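영화 평론가는 영화를 공짜로 보는 사람일까?

안녕, 친구들! 나는 동네 어린이 신문에 영화 이야기를 쓰고 있어. 지난번에 한 친구가 편지로 이렇게 물어봤어. "영화 평론가는 매일 놀면서 돈을 버는 거예요?" 하하, 나도 어릴 때 똑같이 생각했거든!

영화 평론가는 영화를 보고 나서 어떤 점이 좋았는지, 어떤 점이 아쉬웠는지 글로 쓰는 사람이야. 그냥 "재밌었다!" 하고 끝내면 안 돼. 왜 재밌었는지 읽는 사람이 알 수 있게 써야 하지. 음악 때문인지, 배우의 표정 때문인지, 깜짝 놀랄 이야기 때문인지 말이야.

내가 글쓰기를 배운 분은 칼레비 레이노넨 선생님이야. 선생님은 바스트콤이라는 작은 도시의 신문에 33년 동안 영화 글을 쓰셨어. 한 해에 영화를 173편이나 보신 적도 있대. 우아, 나는 제일 많이 본 해가 105편인데!

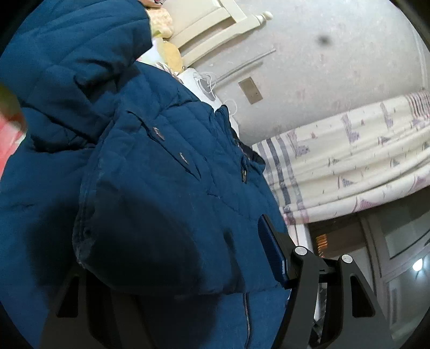
파란 누빔 점퍼

선생님은 오닉스 극장 맨 뒷줄을 좋아하셨어. 관객들이 어디서 웃고 어디서 조용해지는지 다 보이거든. 깜깜한 데서 수첩에 적다 보니 글씨는 늘 삐뚤빼뚤했지(나도 그래, 가끔은 내 글씨를 내가 못 읽어).

그럼 평론가가 "별로야"라고 하면 나쁜 영화일까? 꼭 그렇지는 않아! 선생님과 나도 펭귄이 나오는 만화 영화 한 편을 두고 두 시간이나 다퉜어. 나는 펑펑 울었는데 선생님은 하품이 나왔대. 같은 영화를 봐도 마음에 남는 건 서로 다를 수 있어. 그래서 나는 평론을 여러 개 찾아 읽는 걸 좋아해.

너희도 한번 써 볼래? 먼저 가장 기억나는 장면을 하나 골라. 그다음 그때 어떤 기분이었는지 적고, 왜 그랬을지 생각해 봐. 줄거리를 끝까지 다 말해 버리면 안 돼! 아직 못 본 친구가 속상하니까. 다 쓴 글은 3월 말까지 우리 신문으로 보내 줘. 다음 호에는 영화 음악 만드는 사람 이야기를 들고 올게!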